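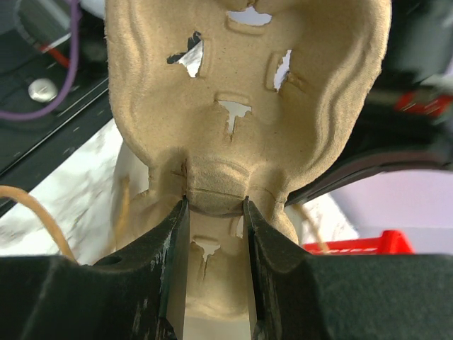 Clearing Up After Ourselves: what our study room throws away

Project report by Oranuch Rungrueang, with Lertchai Bunnag and Kalliopi Radulović
Supervisor: Wanpen Thammasiri

Why we picked rubbish

I'll admit we didn't start out wanting to do this. Our first idea was a survey about canteen food, but another group had bagged it, so we went for what was left behind on the tables instead (Lertchai's idea, and he has been smug about it ever since). The question we settled on was simple: when people tidy up after a break, what do they have to decide about each thing, and where do they get stuck?

We ran it in May in the Skorden building. There were 15 tidying sessions of 20 minutes each, and before every one we laid out the sort of stuff you'd find after a long afternoon, mostly paper cups, plus bottles, wrappers, paper bags and bits of packaging. Everything loose was meant to end up in one basket, ready to be sorted properly at the end.

Paper cups are a pain

I thought cups would be the easy bit! They roll, for a start, and if you pick one up by the side and squeeze too hard it buckles and then won't stack with the others. We tried holding them near the base and found that kept the rim in better shape, but you have to watch which way the open end is pointing in case there's a dribble of tea left.

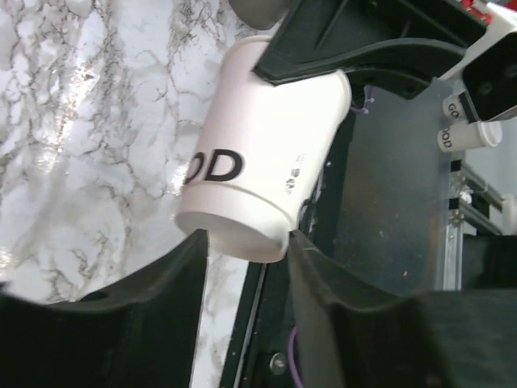 The other trouble is what bin they belong in. A lot of people assume a paper cup goes in with paper, but our building's sheet says cups go separately because of the lining. Kalliopi asked people which bin they'd use and got 3 different answers at one table, all given very confidently. We wrote "cups" on a card in thick marker after that and stood it next to the basket, and the arguing mostly stopped.

Moulded pulp

This was my favourite part, and I know how that sounds. Moulded pulp is the brown egg-box sort of material, and it's nice stuff: light, a bit fuzzy, and all ribs and hollows so that it holds its shape. It does tear, though, especially next to the little raised tabs. Once there are holes in a piece people stop seeing it as packaging and treat it as general rubbish, when a clean torn bit can go in with the card just as well as a whole one. Sunee Thepsuriya from the building office confirmed that for us, and she also said nearly 2 bags a week of good card go in the wrong bin. I'd have liked to check that ourselves but we ran out of time.

Filling the basket

We used a shopping basket because it has handles and you can see in through the mesh. Big light things went in first to begin with, which was a mistake, as the small wrappers dropped down the gaps and had to be fished out at the end. Laying cups on their sides worked better than standing them up. Bottles we kept out until last so somebody could check for leftover water and tip it in the sink.
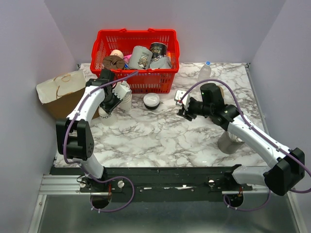 Fig. 3. The table with the red basket partly sorted into, and cups and a bottle still out.

What we'd change

The sessions were too short for the sorting at the end, so next time I'd split collecting and sorting into separate goes. Lertchai wants lids on the list as their own category. Our notes on the wrappers are also pretty thin, as we kept lumping them together under "other", and Kalliopi is going back through her sheets to see what can be rescued before we hand in the appendix.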